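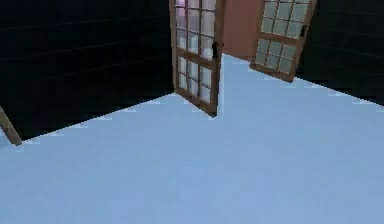 The Burby Word Book: where we've got to

Progress report to the Drandico Fund
Chaimae Benjelloun, editor
July 31, 2022

Hello again, and sorry this one is longer than the last. There's a lot to tell you! When I wrote my first report I had a borrowed desk, a box of slips from the old school and a rather hopeful timetable. I still have the desk. The box has turned into a whole shelf, and the timetable has had a few knocks, which I'll get to.

For anyone at the Fund who is new to us, we're collecting the local words and sayings of Burby and the farms up the valley, and making a proper dictionary of them that people can buy, borrow or read online. Your grant pays for my three days a week, the recording travel, and the first printing.

The slips

We now have 2,839 slips, one word or saying on each, with who said it, where they grew up and a sentence showing how it's used. A slip isn't the same as an entry, mind you. Lots of them are the same word spelt six different ways, and there's a great fat bundle just for "clarty-footed" and its cousins. I've finished editing 245 entries to the point where I'd be happy to see them in print, mostly from the letters A to F, plus the whole of the weather section because I couldn't resist doing it early.

The weather section is a joy. We have separate words for rain that you can work in, rain that you can't, and rain that isn't really falling but gets you wet anyway (that last one is "smirle", and I use it all the time now). Food has been thinner than I'd expected. People remember what their grandmothers called a thing but can't always say what the thing was, so I have four spellings of "noddle cake" and three recipes that have nothing in common except currants.

Animals are going well, particularly sheep. I know far more than I did about what can go wrong with a sheep.

Recording visits

I've done nine long recording visits since the last report, most of them in June when the evenings were light and people were glad to sit outside. Each one runs to a couple of hours, and then I type it up, which takes the best part of two days if there are several people talking over one another. They nearly always are! I've stopped trying to make them take turns. The best words come out when two sisters are having a row over whether a gate was "sneckled" or just shut.

One change from the plan we agreed: I'd said I would visit people one at a time with a printed list of questions. I tried this on the first two visits and it was hard going. People felt they were being tested and gave me the polite version of everything. Now I take old seed catalogues and tool lists and let them talk, and I keep the question list in my bag for the quiet bits. It's slower to type up but the slips are much richer, and I'd like your blessing to carry on this way.

I've also had to drop the visit to the top farms until later in the year. Hay comes first up there and quite right too.

Spelling (oh dear)

This is the part that has cost me the most sleep. My first idea was to spell every word the way the speaker would say it, and for a while that looked lovely and friendly on the page. Then I tried to look something up in my own draft and couldn't find it. So we've settled on one main spelling for each entry, chosen to be easy for a local reader to guess, with the other spellings listed after it and pointing back. It meant going through everything up to D a second time. I'm sure it was the right thing to do, but it's the reason I'm at F and not at K, where my timetable says I should be.

I've left out phonetic symbols altogether. The online version will have sound clips for the words where hearing it really matters.

Software and storage

Everything on the slips is being typed into Dresitz, the small database program I told you about in the application. It's plain to look at but it does what I need, and it lets me search by speaker, place and subject. I had one bad afternoon when I merged two lists the wrong way round and every word in the horse section was credited to the same man. The backup from the night before saved me. I now keep two copies away from the office, and I check once a week that they open.

The paper slips are in acid-free boxes, sorted by first letter. We'll need a few more boxes before winter and there's enough left under that heading to pay for them.

Printing

I've had a good long talk with Eichhorn, the printers, and a sample section from them to look at. At the current rate the first edition would come to 128 pages, with a sewn spine and a soft cover. The sample was on a slightly cream paper which I liked very much, though the type was too small for me and I'm fairly sure it would be too small for most of our readers. They're sending a second sample one size up. If that pushes the page count higher I'd sooner trim the introduction than the entries.

Paper prices have gone up since their first quote. They can't hold the new one past the autumn, so I'd like to fix the order as soon as we've agreed the page count. Could we have a quick phone call on this? It would be easier than going back and forth by letter.

Money

Salary and travel are both where they should be. Travel is a bit under, thanks to the top farms being put off, and I expect that to even out. The printing line hasn't been touched. Typing help is the one place where I'm likely to overspend, as the group recordings take so long, and I'd like to move what's spare from the equipment line to cover it. The full figures are on the separate sheet in the usual layout.

What's next

Letters G to K, first of all. Then the top farms, once the hay is in and people have had a chance to sit down. I'm also going to start on the sayings, which I've been putting off because I can't decide whether to file them under their first word or their most interesting one. If anybody at your end has a view on that, I'd love to hear it.

With thanks as ever,
Chaimae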